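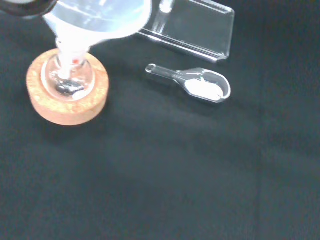
Naledi Naidoo asks whether she can skip the condition check if an object is only going from the store to the gallery. Please don't! Most of the muddles I sort out at Samadthorpe start with a short trip down a corridor.

Section 4. Logging an object out for display

I'm assuming you've set up your Skuder register and every shelf has a code (if not, go back to Section 3, I'll wait).

1. Open the register and type the object number. Old Wilotlow numbers need a zero in front, so 448 goes in as 0448.

2. Compare the object with its record photo. Look at the edges first, then old repairs, then the underside.

3. Write down any change you find, even a tiny chip, and put your initials next to it.

Note: The condition box holds 400 characters. I run over all the time – just carry on in the Remarks box.

4. Pick the new location from the list. Don't type it in by hand, or you'll end up with three spellings of "Gallery 2" like I did.

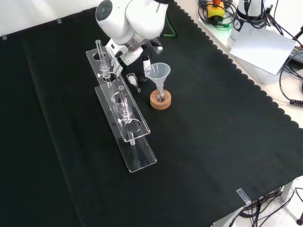

5. Print the movement slip and leave it in the object's empty spot on the shelf. I use bright yellow paper, and I can see a slip from the door.

6. Press Confirm. The status should change from Stored to On Display.

Caution: Never confirm a move before the object has arrived. If it goes missing on the way, the register will swear it's sitting safely in its case.

7. At closing time, run the Gallery Check and tick off each case yourself. Ours has 11 cases and I still do it with the list in my hand.

Note: If a case comes up short, call your security lead before you start hunting around, and keep everyone away from the lock. Ileana Ursu has the report form for the Iordache loans, which need a separate one.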